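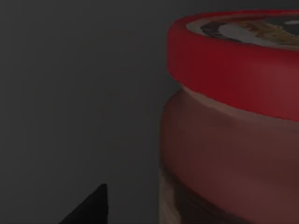
Dry Goods Store and Pantry: Inspection Checklist with Comments

Site: Dondlow Community Kitchen, ground floor
Checked by: Cosmin Stoica
Date: Wednesday, January 4, 2023
Previous check: October

Marks used: OK, Action, Not checked. Comments follow the item they belong to.

1. Access and floor

1.1 Door closes fully and the latch holds. OK
1.2 Gap under the door is covered by a brush strip. Action
The strip has come away at the hinge side. A mouse could get through. Refit with new screws, as the old holes are worn.
1.3 Floor is dry and swept, including under the bottom shelves. Action
Swept in the middle only. There was flour and a few lentils along the back wall.
1.4 Nothing is stored directly on the floor. Action
Two sacks of rice were standing by the door. Moved to the pallet during the check.
1.5 Walkway is clear to the full width of the door. OK

2. Shelving

2.1 Shelves are fixed to the wall and do not rock when pushed. OK
The left-hand unit was loose in October. It has been refixed and is now firm.
2.2 Load limit is shown on each unit. Action
Label missing from the Tuvik unit. The limit for that unit is 200 kg per bay. Please write it on a card and tape it to the upright until a proper label arrives.
2.3 Heavy items are kept between knee and shoulder height. Action
Oil drums are still on the top shelf. This was raised last time. They need to come down before the next delivery.
2.4 Shelf surfaces are clean, with no sticky patches or rust. OK
Slight rust on one bracket. Leave for now and look again at the next check.
2.5 Step stool is present, feet are sound, treads are clean. OK

3. Jars, tubs and lids

3.1 Every container has a lid that fits. OK
3.2 Screw lids are done up fully. Action
Several were resting on the thread. Staff in a hurry tend to give them a quarter turn and leave it. Please remind everyone at handover.
3.3 Lids are free of cracks, dents and worn seals. Action
One seal on the large sugar jar has gone hard. Replacement seals are in the drawer marked Zusus, under the spare scoops.
3.4 Glass is free of chips, especially at the rim. OK
Run a cloth around the rim, not a bare finger. Anything chipped goes straight in the glass bin and the contents are thrown away.
3.5 Containers are washed and fully dried before being refilled. Not checked
No refilling was done during the visit. The wash log has no entries for the last part of December, so I can't say either way.
3.6 New stock is not tipped on top of old. Action
Told by the morning cook that this still happens with oats. Empty the jar, wash it, dry it, put the new oats in first and use up the old ones separately.

4. Labels and dates

4.1 Each container shows the name of the food. OK
4.2 Each container shows the date opened and the use-by date. Action
34 containers checked, 4 with no use-by date. These were ground almonds, cornflour, dried apricots and one that I took to be semolina. The semolina has been thrown away.
4.3 Allergens are written on the label in full. Action
Almonds marked "nuts". Write the name of the nut.
4.4 Oldest stock is at the front. OK
Good on the tins, and much better than October.

5. Temperature, damp and light

5.1 Thermometer is present and working. OK
5.2 Room is below 20 degrees. OK
5.3 No damp on walls or ceiling. Action
Small brown mark on the ceiling above the window. Dry to the touch. Draw round it in pencil and write the date next to it so we can see whether it grows.
5.4 Light fitting has its cover in place. OK

6. Pests

6.1 No droppings, gnawed packets or webbing. OK
6.2 Bait boxes are in place and numbered. OK
6.3 Flour and grain checked for weevils. OK
Sieved a cup from each open flour. Nothing found. The Sárközi rye had clumps, but these broke up and looked like ordinary settling.
6.4 Contractor's last report is in the folder. Action
Folder has the report before last. Ask them to send the missing one by email.

7. Weighing and scoops

7.1 Each allergen has its own scoop. OK
7.2 Scoops are not left inside containers. Action
Found in the salt and in the plain flour.
7.3 Scales read correctly with the test weight. OK
Tested with the 1000 g weight. Reading was correct twice. Keep the weight in its box, as it picks up grease on the shelf.

Actions before the next check

Brush strip on door: maintenance
Oil drums off top shelf: kitchen lead, before the next delivery
Load limit card on Tuvik unit: maintenance
Seal on sugar jar: any cook
Dates and allergen names: any cook, same day
Pencil line round ceiling mark: C. Stoica
Pest report: office

Wash log to be brought up to date and left on the hook by the sink, where I will look for it first.

Signed: C. Stoica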